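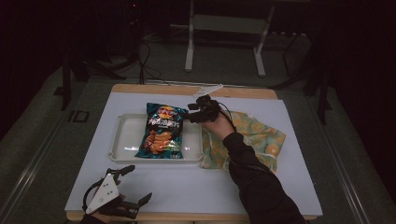 Search this site Type and press enter

I stopped believing in serving sizes in January, when I bought a kitchen scale for a completely different reason (bread, which I have since given up on). The scale stayed on the counter and I started weighing things I had no business weighing.

My grocery store is the Trendell on Skelton Road, and they put a little green tag on the shelf under anything they've decided is a "smart snack." I asked at the service desk what gets you a green tag. The person there was very nice and had no idea. She gave me a leaflet. The leaflet said the tags are "guided by balanced portions," and if you can tell me what that means you're ahead of me.

So, portions. I poured what I'd call a normal bowl of chips, the bowl I would eat during one episode of something. It came to a good deal more than the serving on the label. Then I weighed out the official serving and looked at it for a while. I could have held it in one hand. Who is eating this? Who opens a bag, takes one handful, rolls the top down and goes back to work?
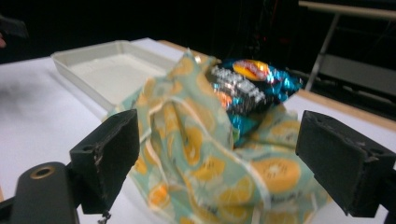

Chips and citrus slices, sort of.

I tried the tracking app everyone at my office uses, Obura, for a month. It told me my lunch was 711 calories one day and 344 the next. It was the same lunch. I'd picked a different entry from the search list, and both had a check mark next to them. One Saturday-sized dinner came out at 1,654, and I still don't know whether to be ashamed of it or of the app.

My sister-in-law swears by the Hamham boxes, where everything shows up already divided into 300-calorie packs. Fine. But you pay more per ounce for less food and a lot of extra plastic, and she eats two at a time anyway. I've seen her do it.

I'm not against labels. I read them, and I'd miss them if they went away. I just don't think the serving line has much to do with how people eat, and I wouldn't plan a day around it. The scale is going back in the drawer until somebody talks me into bread again.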